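# Brinero planner FAQ

Quick answers, will tidy up in June. 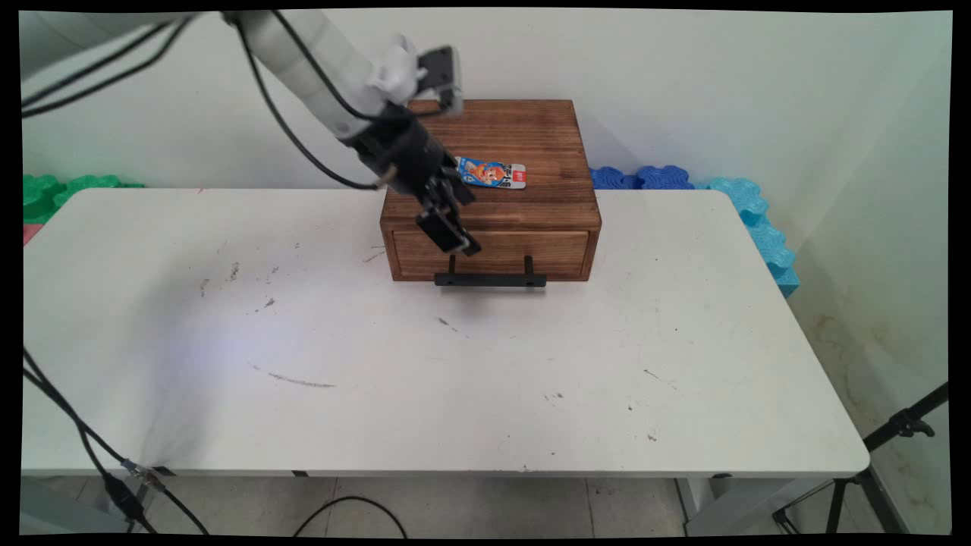 **Why does the planner stop short of the handle?** On purpose. Approach and grasp are two seperate plans, and the first one ends at a pregrasp pose. With a drawer like this one, black bar handle standing off the front on two posts, fingers stay open above it until the handle pose gets confirmed. Then plan two runs.

**Clutter on top of the box?** Snack packet is fine. Perception masks anything lying flat. Tall stuff, no, add it as a collision object.

**"No IK solution", error 646?** Usually the box is too far back. Pull it forward, re-run the scene scan. Still there? Check the wrist camera offset in your config.

**Cables in the collision model?** Nope. Leave slack, keep joint 6 away from its limits.

**How long does planning take?** 379 ms on our bench machine. Over 18 seconds and it times out.

**Does it work with Clirmont drivers?** Yes, from build 2271. Older ones drop the gripper state topic.

**Can I use my own detector?** Yes, publish a handle pose in teh base frame and turn ours off.

**Bugs?** Barau tracker, planner tag. Attach the log.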